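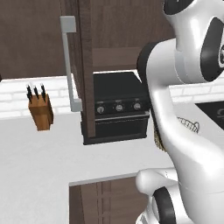

Jundudgate ist ein historischer Kriminalroman der Autorin Aldana Herrera. Er spielt 1793 in der fiktiven Hafenstadt Dakcombe, wo die Hebamme Yeom den Tod eines Lotsen aufklärt – und dabei auf ein wunderbar verzwicktes Netz aus Schmugglern und Zollbeamten stößt. 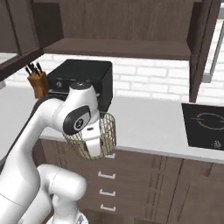
Die 51 kurzen Kapitel wechseln zwischen sieben Erzählstimmen, jede mit ganz eigenem Tonfall. Besonders mitreißend ist die nächtliche Verhandlung im Salzspeicher.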